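Fonstead Odd News Set: data card

Summary

The Fonstead Odd News Set is a collection of short English news items of the kind papers run under headings such as "Offbeat" or "And finally": escaped livestock, late library books, weddings held in car washes. Each item is paired with a one-line headline and a set of topic tags. The set is meant for work on headline writing, tagging and short-text summaries.

Contents

The set holds 306 items. Each item is between 100 and 500 words long, counted after cleaning. Items outside that range were dropped. The text comes from two regional feeds, Nishad and Durix, both of which gave written permission for reuse of the text. Wire copy that either feed carried under license from another agency was removed before release.
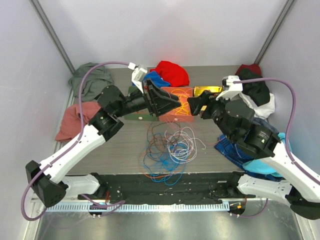

Lutfa Ekanayake
Data Editor, Vovance

Fields

item_id: a short string, stable across releases.
feed: nishad or durix.
month: month of first publication, no day.
headline: as published, with trailing site names removed.
body: plain text, paragraphs split by a single line break.
tags: one or more values from the tag list.
attribution: police, court, witness, company, or none.

The attribution field records who the item says its facts came from. Odd news leans heavily on police statements, and a model trained on the body text alone tends to pick up the phrasing ("a spokesman said") and attach it to items that had no such source. If you use the set for generation, condition on this field or filter by it.
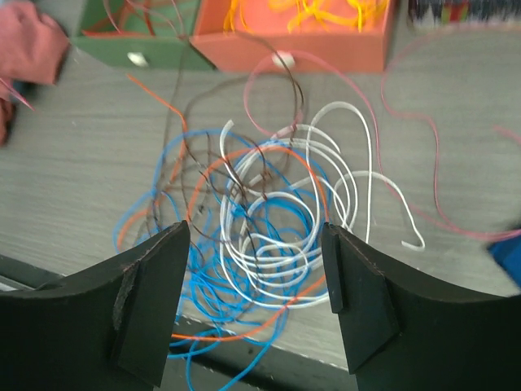

Items with more than one source take the value of the source named first in the body. The order in which sources appear in the headline is ignored. Where the body says only "it was reported" or "according to reports," the value is none.

Tagging

Tags were assigned by hand. Every item was read by two editors working apart. Where they disagreed, the item was discussed and a single set of tags was agreed; the separate readings are not part of the release. The tags animals, travel, food, crime and lost-and-found cover most of the set. The tag records is used only when the item names a record and the body that certified it. A man who claims to own the largest pumpkin in the county gets food.

Cleaning

Photo credits, newsletter prompts and "read more" lines were stripped by script and then checked by eye. Spelling was left as published, so British and American forms both occur. Quotation marks were changed to straight quotes. Corrections printed at the foot of an item were kept at the end of the body, on their own line, starting with the word Correction.

Personal names

Names of private persons were replaced with a role in square brackets, such as [driver] or [owner]. Names of public officials were kept when the item was about their office. Ages were kept. Street addresses were removed; town names were not.

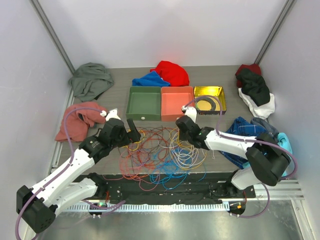
Open trays and a box with coiled black cable.

Known problems

Animal stories are overrepresented in Durix, which ran a weekly pets column. December items skew toward Christmas trees and parcel mix-ups. A few items are follow-ups to stories that are not in the set and read oddly alone. Near duplicates across the two feeds were matched on body text only, so the same event may appear twice if the write-ups differ.

The set should not be used to check facts. Many items were never followed up by the feed that ran them.

Splits

No official split is provided. Anyone making their own should keep items with the same event in one part. The file events.csv lists the pairs found so far.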